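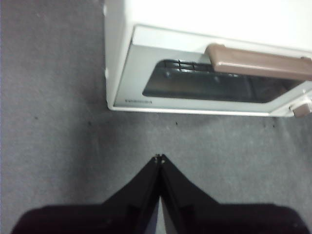 Toaster oven keeps giving me rolls that are tan outside and cold inside

Posted in Small Appliances, 1,549 views

I moved in March and the regular oven in the new place is a decorative item, so the household now runs on a little white toaster oven. It makes very good toast. What it won't do is warm up a plain bread roll, the long kind from the bakery. I put one on the wire rack, turn the dial to something that seems reasonable, and get a crust like a roof tile wrapped around a middle that could still be used on a sprain. The rolls come out of the freezer, if that matters. I suspect I'm about to hear that it matters.

Also, my roommate says a toaster oven should never be run on carpet. We don't have much counter. Is she right, or is she just tired of stepping over it?

Gwion Ruddock

Muner

She's right. The outside of these things gets hot, crumbs get out, and carpet is a poor place for both. Put it on something hard and heatproof, with space on all sides and nothing stacked on top, and check the manual for how much space yours wants. If the counter is full, a sturdy table will do. Then unplug it when you're done.

As for the roll, it matters. Thaw it first. An hour on the counter in its bag is plenty for most rolls, longer if it's one of those torpedo things. Run your hand under the tap and pat the crust with it, then give it 3 minutes at a medium setting. Turn the roll over and give it 3 more. Wait a bit before you tear into it, so the heat can get to the middle.

If the top still browns too fast, lay a piece of foil loosely over it. Keep the foil well away from the heating elements. And lower the temperature before you shorten the time. Most people do it the other way around and then write to this site.

Parri

microwave

Bamel

I'd skip the foil. Some manuals say not to use it at all, and mine is one of them. I slice the frozen roll lengthwise while it's still half thawed and heat the two halves cut side up. You lose the look of a whole roll, but you're eating it alone over the sink anyway.

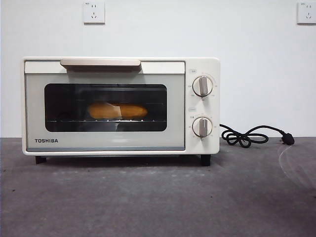

The other thing is the numbers on the dial, which I treat as a mood. I bought a cheap oven thermometer and found mine runs 26 degrees hotter than it claims, so everything I had been calling a bad recipe was getting scorched on schedule. Hang one from the rack, let the oven heat up empty, and see what you've really got before you blame the bakery.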